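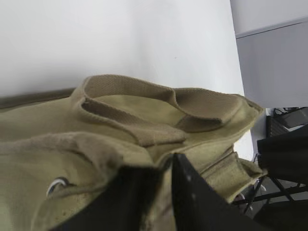

Walking the Serora end to end

Ka-ming Hsueh had never spent more than two nights in a tent when she decided to walk the Serora Track. She finished it in August, after 62 days, carrying most of what she needed on her back and the rest in a canvas bag slung across her front.

"I told my brother I'd go as far as the first town and see how my knees were," she says. "They were sore, so I had a day off and kept going."

The first town is Tundunier, which has a pub, a post office and a general store that shuts at noon. Hsueh had posted food parcels to herself there and at three other places along the way. The Tundunier parcel had far too much porridge in it.

"I'd worked out the calories but I hadn't thought about whether I'd want to eat it. By the second week I was swapping porridge for anything. A man at the Hsiao campground gave me half a salami for four sachets and I still think about that salami."

The track climbs to 1662 metres at Ondine Saddle, and the weather there held her up longer than anything else. She sat in the hut for three days while it rained sideways. There was a pack of cards with the sevens missing, and a logbook going back years, which she read from cover to cover.

"People write down what they had for tea. Pages and pages of it. I did the same."

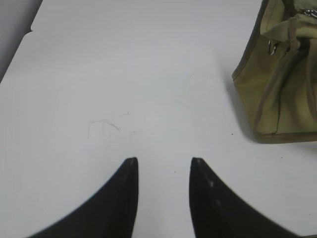 Olive-green fabric, white tabletop.

She is careful about giving advice, but she has firm views on gear. Most walkers carry too much clothing, she says, and not enough tape. She would take the same stove again, and a different sleeping mat. Her boots lasted until the final fortnight, when the left sole began to peel and she glued it back on each night.

Money comes up more than she expected when people ask about the trip. She spent $3594 all up, including the buses at either end and a motel room in Tundunier.

"The motel was the best money of the lot. I had two baths in one evening."

Not every part of it was pleasant. The long road section south of Hsiao has no shade and no shoulder, and log trucks use it from before dawn. Hsueh walked it in one go — nearly 100 trucks passed her, by her tally — and says she'd catch a lift if she did it again.
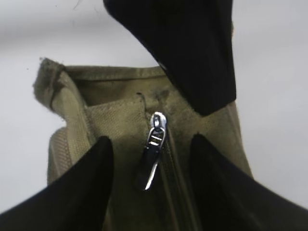
Shih-chieh Shih disagrees, and says the road is part of the track and anyone who skips it should say so in the logbook. Hsueh has heard this argument before.

"He's welcome to my share of the road," she says. "I'd go back tomorrow for the saddle, even in the rain."

She hasn't booked anything for next year. Her sister wants to do the stretch from Tundunier to the Ondine hut, and Hsueh has offered to do the food parcels, with less porridge.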